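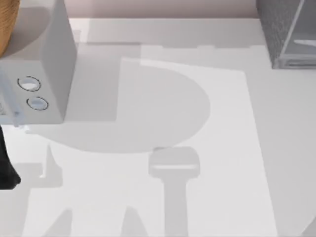 Horkix won't let me move a folder with its history

I'm trying to shift a shared folder from our old Horkix space into the new one and it copies the files but drops every earlier version. There are 77 documents in there -- I really don't fancy doing them one at a time! Any ideas? 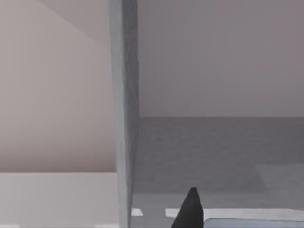
1 min read

2 replies

Lilian Ondieki, 16th July
I had this in November. Don't drag the folder across. Open it, choose Transfer, then tick "Keep versions" before you pick the new space. The box is greyed out if anyone has a file checked out, so check that first (mine was stuck on one spreadsheet for ages).
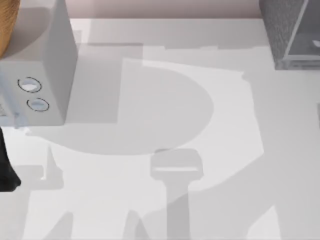

Oh, and do it in batches of 12 or so, mine kept timing out on anything bigger.

saltico_fan
No idea about Transfer, we've moved to Saltico. Have you tried logging out?

Contact us | © Clivov Help | Back to top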